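Wash a printed bedspread without fading it

Posted 2/20/24

Quick one, been asked a lot. Works for cotton and cotton blend spreads, the kind with a printed pattern. Quilts with heavy filling - different page.

You need: cold water, mild liquid detergent, white vinegar, a big enough washer. I use Hiditz liquid, any gentle one will do.

Step 1. Check the tag. If it says dry clean, stop.

Step 2. Test for bleeding. Damp white cloth, press on the darkest bit of the print for a minute. Color on the cloth? Wash it alone, always.

Step 3. Treat spots first. Juice, coffee, makeup. Dab, dont rub. One spoon of vinegar in a cup of cold water, leave it 11 minutes, blot. Citrus juice is sneaky, dries clear and goes yellow later on white fabric. 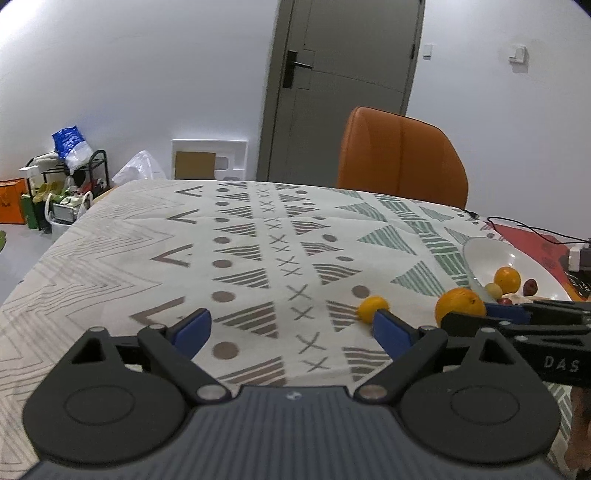
Step 4. Wash. Inside out if it's a cover, loosely folded if it's a flat spread. Cold, gentle cycle, low spin. Half the detergent you think you need. Nothing else in the drum.

Step 5. Dry in shade. Direct sun in June took a whole stripe off my old Cesitora spread, lesson learned. Over two lines so it doesn't sag. Flip after 3 hours.

Step 6. Iron on the back, medium heat, while its still a bit damp. Tablecloths with a print - same steps, but do the food stains the same day.

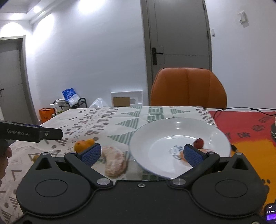 How often should I wash it?
Every 6 weeks is plenty if you sleep under a top sheet. Pets on the bed, make it every 3.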